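Sewing > Beginner Projects > Bags > Simple Drawstring Bag

How to sew a drawstring bag from an old pillowcase

If you can sew a fairly straight line, you can make this bag in an evening, and I warn you that you'll want to make another one straight after. I've been sewing them for years and I still get a thrill when I pull the cord and the top closes up like a flower! They hold knitting, beans, marbles, travel socks, bread rolls, Scrabble tiles, whatever you've got.

You need a worn pillowcase (or any soft cotton about that weight), a length of cord or an old shoelace, thread, pins, scissors, chalk, a safety pin and an iron. A machine is quicker, but my first few were all done by hand with a backstitch and they're still going strong. For thread I use Jilluditz 2123, a sort of warm grey that disappears into almost any colour, and I buy it on the big spool.

Washing and pressing

Wash and dry the pillowcase before you cut it, even if it came out of the linen cupboard. Then press it properly, with steam, right out to the edges. I used to skip this and wonder why my rectangles came out as something else.

Cutting

Hold the pillowcase up to a window and look for the thin patches. They're usually in the middle where heads have been. Cut around them. The area near the open hem is nearly always good, and so are the strips down the sides.

For a small bag, cut two pieces the same size, each 16 cm wide and a bit taller than it is wide. Lay one on top of the other and trim them to match. If your fabric has a print with a right way up, check that both pieces agree before you sew. Ask me about my upside-down pelicans.

Sewing the sides

Put the right sides together and pin. On both side edges, make a chalk mark a thumb's length below the top. You'll leave everything above those marks unsewn for now, and those open bits become the holes for your cord.

Start at one chalk mark, go down the side, turn at the corner with your needle down, go along the bottom, turn again and come up to the other mark. Do a few stitches backwards at the start and the end. The marks are where all the tugging happens, so I go over that spot twice.

Finish the raw edges with a zigzag if you have one. Pinking shears are fine too. Clip the bottom corners off on the diagonal, close to the stitching but not through it, and they'll turn out lovely and sharp.

Making the channel

Press the unsewn side edges back towards the wrong side and stitch them down, so they look like two neat little slits. Now fold the top raw edge over by a scant finger width and press. Fold again so the second fold is 2 cm deep, press, pin, and sew close to the lower edge of the fold. Do the front and the back separately, and keep checking that you haven't caught the other layer. (I've caught the other layer more times than I'd like. The seam ripper lives beside the machine.)

Turn the whole thing right side out and poke the corners with something blunt. A chopstick is perfect.

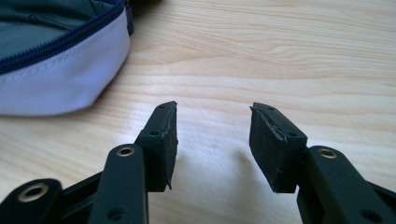

Cords and closures

Fasten the safety pin to one end of the cord, close it, and feed it through the front channel and then through the back one, so both ends come out on the same side. Knot them together. You've got a working bag!

For the double pull, which is my favourite, take a second cord and go in from the opposite side, all the way round and back out where you started. Knot those ends as well. Pull both at once and the bag shuts evenly, without bunching to one side.

Shoelaces are brilliant because the tips are already sealed. Cotton cord frays, so wrap the end in tape before you cut it. If you're using something slippery like satin ribbon, tie a double knot and leave good long tails.

Going bigger

Once you've made the small one, you can scale it up as far as you like and nothing about the method changes. Make the channel deeper for thick cord. Jolán Bíró from my Hirthorpe sewing night makes hers with a boxed base: pinch each bottom corner into a triangle, sew straight across it and trim off the point. The bag then sits up on its own, and I've been doing all my bread bags that way since.

Wash finished bags inside out, with the cord tied in a loose bow so it can't escape into its channel.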